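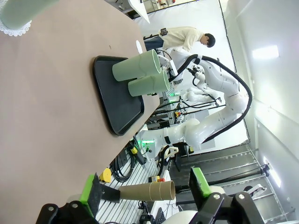
Table Setting and Tray Service Assistant (part-time, fixed term)

Location: Zavala Tableware, assembly and presentation room, second floor
Reports to: Soledad Becerra, presentation lead
Start: May
Positions open: 2

Zavala supplies cups, trays and table linens to small hotels and catering firms. Each set is laid out on a table, checked against a layout sheet, cleared, and packed for dispatch. The assistant carries out this work and records the result.

Scope of work

Lay out cups, trays, doilies and small serving pieces according to the layout sheet for each order. A sheet gives the position of every piece relative to the table edge and the orientation of each tray.

Check each cup before it is placed. Chips at the rim, uneven glaze, scratches and color differences within a set are grounds for rejection. Rejected pieces go to the return shelf with a slip showing the order number and the fault.

Load and unload trays. Cups on a shared tray must clear the raised rim and must remain stable when the tray is carried level at waist height.

Clear the table after each layout has been signed off. Doilies are stored flat. Cups are not stacked unless the sheet says so.

Pack finished sets for collection by Trurnport. Collections take place on Tuesday and packed sets must be at the loading door by 2:30 p.m. - late sets wait for the following week.

Enter each completed set in the Fendomex stock log. Entries are made at the end of the set, before the next sheet is opened.

Volume

The current catalog holds 600 layout sheets. The summer order for Prelar adds 2,000 cups to normal volume and is the main reason for these openings. Applicants should expect repetitive work for most of a shift.

Requirements

Steady hands and the ability to place light pieces without disturbing those already on the table.

Good close vision, corrected if necessary. Muted shades must be told apart under indoor lighting.

Able to stand for up to two hours between breaks and to lift a packed carton from floor to bench.

Able to read a dimensioned drawing. Training on our sheet format is given during the first week.

Previous work in catering, retail display, ceramics or warehouse packing is useful but not required.

Conditions

Shifts run for 5 hours, mornings or afternoons. The contract covers the summer order and may be extended by written agreement. Closed shoes are required. Rings and bracelets are removed before handling glazed pieces. Work aprons and cotton gloves are supplied.

Selection

Shortlisted applicants attend a practical test in the presentation room. The test consists of one layout from a printed sheet, one inspection of a mixed set and one packed carton. Accuracy is scored first and time second. Bring reading glasses if you use them.

To apply

Send a resume and a short note stating your preferred shift to Sarahí Huerta, staffing desk. Put "Table Setting" in the subject line. Applications are read in order of arrival and the listing is removed when both positions are filled.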